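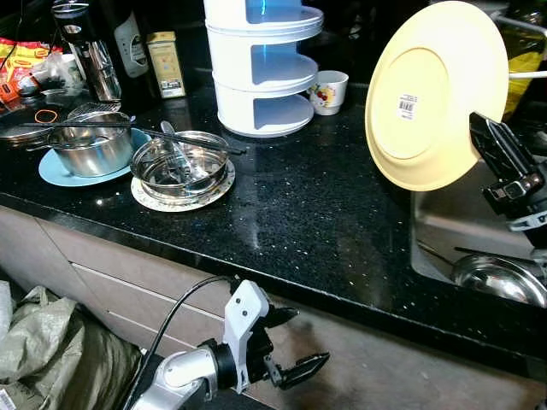 淡い黄色の皿。裏にバーコードのシールがついてる

---

黄色い皿の話をします!長くなります。
数か月、うちの食卓は黄色い皿の使い道ばかり考えていて、だいぶたまってきたのでまとめて書きます。器は好きだけど専門家ではないので、台所からの感想として読んでください。

---

もともと白い皿しか持っていませんでした。何をのせても無難だし、買い足しても揃うし。
それが1月に、Gisthorpeの古道具市で淡いバター色の平皿を2枚買って帰ったところから全部変わった。直径27cm。袋から出した瞬間は「卵料理が消えるのでは…?」と不安だった。

---

消えませんでした。目玉焼き、すごくいいです。
白身のふちが白い皿だと背景に溶けるのに、淡い黄色の上だとくっきり見える。黄身は皿よりずっと濃いので、負けるどころか主役の顔をしている。こしょうを多めに挽くと最高。

---

逆にスクランブルエッグは難しい。色が近すぎて、どこまでが卵でどこからが皿なのか、眠い朝には判断できない。
刻んだチャイブかパセリを散らすと急に輪郭が出ます。ケチャップでもいい。うちは焼いたトマトを横に置く派になりました。

---

黄色い皿に合わせてよかったもの、思いつくままに

- なすの揚げびたし(紫!!)
- 紫キャベツのマリネ
- ほうれん草のごま和え
- いちじくを切っただけのやつ
- 黒ごまのおはぎ
- ひじき煮

最後のひじき、だまされたと思ってやってほしい。煮物の茶色と黒が、春の服を着たみたいに明るくなる。

---

紫が合うのは色相環で黄色の向かい側だから、と昔の美術の教科書にあったはず。
でも真反対の鮮やかな紫よりも、なすの皮みたいな黒っぽい紫のほうが食卓では落ち着きます。ビーツは元気すぎて、皿とけんかしていた。味はおいしかった。

---

合わなかったもの

- たくあん(同化)
- コーンスープの受け皿(同化)
- カレー

カレーは同化というより、全体が黄土色の風景になる。福神漬けだけが遠くで赤い。福神漬けを増やしたら多少よくなったので、増やす口実にはなります。

---

ここで照明の話をさせてください。
黄色い皿は電球の色でものすごく化けます。朝の窓ぎわではレモンクリームみたいなのに、夜、電球色の下に置くとほとんど生成りの白。昼白色だとまた少し青みに寄る。同じ皿で3枚分楽しめると思えばお得。

---

ためしに皿を1枚持って、家じゅうを歩いてみました。玄関、廊下、洗面所、ベランダ。
いちばんきれいだったのは曇りの日の廊下。料理を食べる場所としては終わっているけど、色はほんとうによかった。やわらかい光が横から来るのがいいみたい。

---

それからClakauという小さな窯の本を図書館で借りて読んだのですが、黄色の釉薬にかける情熱がすごかった。
試し焼きの小片が見開きいっぱいに並んでいて、どれも黄色。からし、麦わら、バナナの内側、古い手紙。名前のつけ方まで楽しい。返却日ぎりぎりまで眺めてしまった。

---

その本で「高台を見る」という習慣を覚えました。皿をひっくり返して、裏の丸い足のところを見る。
角の立ち方とか、釉薬がどこで終わっているかとか、裏のほうが作りがよくわかる。以来、店でも友人宅でも裏返したくてうずうずしています。料理がのっているときは我慢。

---

裏といえば値札シール問題。紙のシールが中途半端にはがれて、白い毛羽が残るあれです。
うちのやり方:
1. ぬるま湯に20分つける
2. 指の腹で端からゆっくり
3. 残ったのりに食用油をちょんとつけて、少し置いてから拭く
4. ふつうに洗う

爪で急ぐとだいたい負けます。

---

ただし素焼きっぽいところがある器は、油がしみることがあるので3は飛ばしてください。うちの豆皿の足には、かつての私のオリーブオイルが今もいます。

---

隣の駅前のRuppertという雑貨屋さん、棚が色別なんですよ。黄色の段だけで器が30点くらいあればいいのに、と通うたびに思うけど、黄色はいつも端っこに少しだけ。青の段が立派。
わかる、青い皿もいいよね。でも黄色を応援したい。

---

青の話が出たのでついでに。黄色と青の皿を食卓でまぜると、急に休日の気配がします。藍色の小鉢に冷ややっこ、黄色い皿に焼きなす。これだけで夕飯がちょっと遠くの町みたいになる。
まぜるときは濃い青を小さく、淡い黄色を大きく。うちではこのバランスに落ち着きました。

---

テーブルクロスも試しました。Bonderoの麻のクロス、色はグレーがかった緑。これが大当たり!
黄色い皿が菜の花みたいに見える。白いクロスのときは皿のほうが控えめに沈んでいたのに、下が変わるだけでこんなに前に出てくるのか…と、食べる前にしばらく座って見ていました。スープは冷めた。

---

これから試したい組み合わせ

- 黒豆(正月まで待てない)
- いかすみパスタ
- ぶどうと白いチーズ
- 小豆のアイス
- さんまの塩焼き、皮がぱりっと銀色のやつ

さんまは長皿派なんですが、丸い黄色に斜めにのせたらかっこいい気がする。尻尾がはみ出すところまで想像済みです。

---

黄色い器を持っているみなさん、何をのせてますか?
特に濃い黄色、からし色の人の話が聞きたい。淡い色とは勝手が違いそうで、次に買うか迷い中です。和食がいいのか、思いきってサラダなのか。

---

追記:厚焼き卵をのせた人がいて、大根おろしと大葉を添えたらちゃんと見えたそうです。大葉は強い。明日の朝やる。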